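Buying the arm last: our equipment plan for the kitchen helper project

When we started in December I thought the budget bit would be the boring chapter. I was wrong, it ate half our evenings! The department gave us 1570 pounds, and my first plan spent nearly all of it on one second-hand arm from Keskin. Larasati asked what we'd do if it couldn't reach a shelf, and I had no answer (awkward silence, more tea).

So we did our planning in simulation first, with a full kitchen and a mobile arm, and only wrote the shopping list once we had something to base it on.

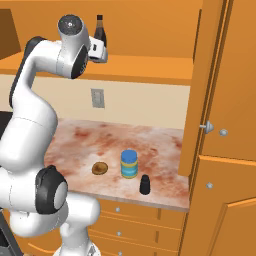

Tülin Değirmenci: I'd still put money aside for a spare gripper before you look at anything else. Fingers wear out, postage is slow, and you'll want it the week before the demo.

Fair enough, and we took that on board. The gripper line went up to 700, which covers the Prenanis one plus a spare, and we dropped the fancy Lirkora stand to pay for it. Hiring the arm from Jostetti for 22 days came out far kinder than buying, so the purchase can wait for next year's group. 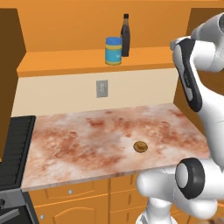
Our test props got their own line in the budget, and I fought for it. It's only 80 pounds, but you can't plan for a kitchen job with nothing to pick up. I used the simulated kitchen as my guide: a jar with a blue lid and a tall dark bottle up on the shelf, and one small round brown thing down on the marble. Those need quite different reaches, so reach went to the top of our hire checklist and payload dropped to second. I'd also like a cheap shelf unit we can move up and down, and Larasati is still pricing those.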